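For our packaging project we looked at the humble thin plastic bag, the sort you are handed at the Tastivstead market without ever asking for one. Svyatoslav Kravchuk and I began in June, and I must say we grew rather fond of the things! We wanted to know how households put them away, so we sent a short questionnaire round and had 43 replies, far more than we had dared to hope for.

Most people simply stuff their bags into a drawer, but 22 of them twist each one into a long column first (my grandmother does this too, and ties a knot at the end). We spent a very happy afternoon on the twisting method, learning how the film gathers and creases. 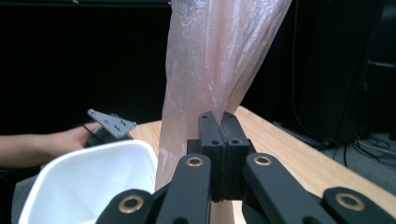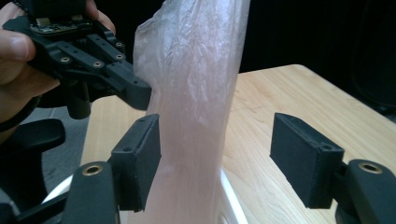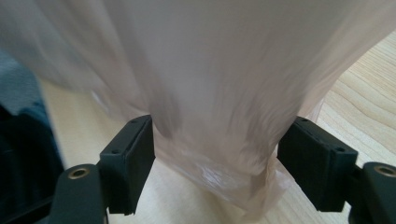
*Figure 1. Thin translucent plastic bag, three views.*

The gathered neck matters most, we think, as a bag left wide and billowy takes up a surprising amount of room in a drawer. We would still like to compare knots with folded triangles, and Svyatoslav has kindly offered to write up the questionnaire comments, which run to nearly 3,000 words.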